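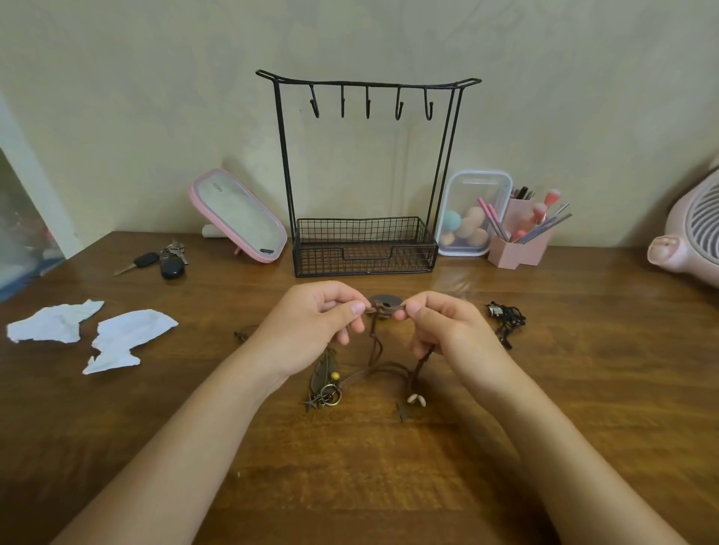
What Things Are Made Of

Bricks: how mud becomes a wall

Look at an old street and you will probably see thousands of bricks. Bricks have been used for building for longer than almost any other material that people make. The first ones were lumps of mud left out in the sun. The bricks in a modern house are harder and neater, but they still begin as something dug out of the ground.

What is a brick made from?

Most bricks are made from clay. Clay is a kind of soil with very, very small grains. When clay is damp it sticks together and you can push it into a shape. When it dries, it keeps that shape.

If you have ever made a pot at school you will know that dried clay is still quite weak. Drop it and it breaks. Leave it in a bucket of water and it turns back into mud. To make it strong it has to be heated until it is extremely hot. This is called firing, and the oven it is done in is called a kiln (some people say "kiln" and some people say "kil").

Once clay has been fired it cannot turn back into mud, however much it rains.

Digging the clay

Brickworks are usually built close to a clay pit, because clay is heavy and costs a lot to move. The brickworks at Zindlow has its pit on the other side of the lane. Diggers scrape the clay out in layers and pile it in a long heap. Most of the digging is done in the drier months and stops at the end of September, when the pit gets too wet for the lorries.

The heap is left outdoors for a while. Rain and frost break up the lumps.

Next the clay goes through a grinder. Stones are taken out or crushed, and sand and water are mixed in. Sand stops the bricks shrinking too much as they dry.

Giving it a shape

There are two main ways to shape a brick.

The first is to press clay into a box called a mould. The clay is pushed in, the top is scraped flat and the brick is tipped out. Sand is sprinkled in the mould beforehand so that the clay does not stick. Bricks made in this way often have small creases on their sides.

The second way is to squeeze the clay through a hole, like toothpaste out of a tube. It comes out in one long bar and a row of wires cuts the bar into bricks. These bricks have very straight edges. They often have holes running through them as well, which makes them lighter and helps them to dry and fire evenly.

Some bricks have a dip in the top instead of holes. The dip is called a frog. There are lots of stories about where the name came from and people do not agree about which is right. Brickmakers often put their name in the frog. If you find an old brick lying in a garden or on a beach, turn it over and see whether there is a word on it.

Drying

A newly shaped brick is called a green brick. It isn't green in colour. "Green" is an old way of saying that something is fresh and not ready yet.

Green bricks have a lot of water in them. If they went straight into the kiln, the water would turn to steam and the bricks could crack or even burst. So they are put in a warm room first, with gaps between them to let the air through. At Zindlow this takes 2 days in the drying sheds. The bricks get a little smaller as the water leaves, and the moulds are made slightly too big to allow for it.

Firing

Now the bricks go into the kiln. Many modern kilns are long tunnels. The bricks are stacked on trucks, and the trucks roll very slowly from one end to the other. It is warm at the entrance, hottest in the middle and cooler again at the far end.

A kitchen oven goes up to around 250 degrees. A brick kiln gets to about four times that.

Afonso Amaral looks after the tunnel kiln at Zindlow. His shift begins at 6 in the morning and the first thing he does is check the temperatures along the tunnel. "The kiln doesn't get switched off at night," he says. "It takes too long to heat up again. It has been running since before I started here."

Each truck at Zindlow carries 3173 bricks when it is full. When it comes out, people look the bricks over and take out any that are cracked or bent. Those are crushed and can be used under paths and roads.

Why are bricks different colours?

Many clays have iron in them. Iron goes red when it joins with oxygen from the air, in the same way that an old nail goes rusty. That is why so many bricks are red or orange.

Clay with plenty of chalk in it makes yellow or cream bricks. Very hot firing with little air can turn bricks dark blue or nearly black. Before it was easy to move heavy things around the country, builders used the bricks that were made nearby, so whole towns ended up the same colour.

Building the wall

Bricks are stuck together with mortar, a mixture of sand, cement or lime, and water. The person who does this job is called a bricklayer. A quick bricklayer can lay 500 bricks in a day on a long, plain wall. Corners and windows take longer.

Bricks are not stacked directly on top of each other. Each one sits across the join between the two below it. The pattern they make is called a bond. You can try this with building blocks. Make one wall with all the joins lined up and one with the joins staggered, then give each of them a gentle push in the middle.

The long side of a brick is called the stretcher and the short end is called the header. A wall where you can only see long sides is in stretcher bond. A wall with a row of long sides, then a row of short ends, then long sides again, is in English bond. Flemish bond has a long side and a short end taking turns in the same row.

Words to know

Bond: the pattern that bricks are laid in
Clay: soil with very tiny grains that can be shaped when damp
Firing: heating clay until it becomes hard for good
Frog: the dip in the top of some bricks
Green brick: a brick that has been shaped but not fired
Header: the short end of a brick
Kiln: a very hot oven for bricks or pots
Mortar: the mixture that joins bricks together
Stretcher: the long side of a brick

Something to do

Take a pencil and some paper and look at three different brick walls near your home or school. Draw a small piece of each one. Can you see any headers? Are all the bricks the same colour? Look for places where a wall has been mended, as the newer bricks hardly ever match. Take a grown-up with you and stay on the pavement.

Next in What Things Are Made Of: Glass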